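Sheehan puts grippers and hands through their paces on laundry work

ATVILLE, 13th February. Hi, I'm Suqin Ren, and I run hand testing at Sheehan. I get to share the news I've been sitting on for weeks: our side-by-side trial of end effectors for cloth handling is open to outside hardware makers!

We started with the Luto hand and 5 other designs, all run on the same controller so the comparison is fair. Each one gets 200 grasps on the same kinds of fabric (towels, socks, shirts), and we log every pick, slip and fumble.

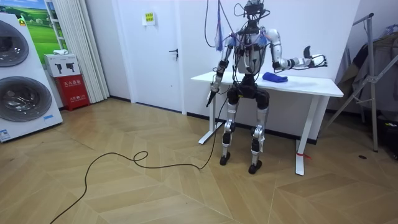
The humanoid at the test table in Atville, one hand out over the tabletop.

Cloth is a pain, I'll say that much. It folds, it bunches, it slides out of a grip that would hold a mug all day. My colleague Zhenhua Dong wrote the scoring sheet, and he's strict (I've argued with him over half-dropped towels more than once). A grasp counts when the fabric clears the table and stays up for 21 seconds.

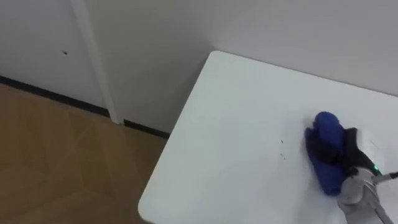

We're also trying different camera mounts, and the Sarkoso controller is next in line once the hands are done. So far we've logged roughly 2,000 grasps, counting the practice runs, and I can't wait to show you the full tables in June. Want your gripper in the next round? Send us the mounting drawings and a spare set of fingers, and write to the Sheehan press desk for the entry form.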